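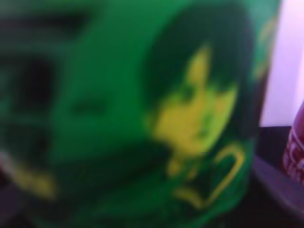

Grüner Gegenstand mit aufgedrucktem Figurenkopf, Nahaufnahme

Prüfliste Lagerraum und Teeküche, Objekt Heitmann
Stand: 19. November 2025
Prüfer: Volker Dreßler
Grundlage: interne Betriebsanweisung 844, Fassung Februar

1. Verkehrswege
Hauptgang frei: ja
Nebengang zum Notausgang frei: nein
Bemerkung: Leergut ragt in den Gang. Während der Begehung umgestellt, Stellfläche am Boden neu markieren.

2. Regale
Belastungsschilder lesbar: teilweise
Verankerung geprüft: ja
Bemerkung: Am Regal Werka fehlen zwei Sicherungsstifte. Oberste Ebene bis zum Ersatz nicht belegen. Leichte Verformung am linken Ständer, Maß gegenüber der letzten Prüfung unverändert.

3. Behälter und Gebinde
Kennzeichnung vorhanden: überwiegend
Reinigungsmittel getrennt von Lebensmitteln: ja
Umgefüllte Mittel in Trinkgefäßen oder Lebensmittelverpackungen: keine festgestellt
Bemerkung: Entkalker Jinelska ohne Sicherheitsdatenblatt im Ordner. Datenblatt beim Lieferanten anfordern. Bedruckte Verpackungen mit Figurenmotiven nicht für Chemikalien weiterverwenden, Verwechslungsgefahr.

4. Elektrische Betriebsmittel
Prüfplaketten gültig: nein
Bemerkung: Wasserkocher Mulley, Plakette abgelaufen. Gerät außer Betrieb genommen. Mehrfachsteckdose hinter dem Kühlschrank nicht zugänglich, Nachprüfung erforderlich.

5. Brandschutz
Feuerlöscher zugänglich: ja
Plombe unversehrt: ja
Abstand Lagergut zur Leuchte ausreichend: ja, kleinster Wert rund 5 dm
Bemerkung: keine

6. Erste Hilfe
Verbandkasten vollständig: nein
Bemerkung: Zwei Wundschnellverband-Packungen verfallen. Verbandbuch liegt im Büro, Hinweisschild am Kasten fehlt.

Offene Punkte: 1, 2, 3, 4, 6
Mängel an Regal und Wasserkocher vorrangig. Erledigung mit Kürzel in der Spalte rechts bestätigen, Liste danach an Dreßler zurück.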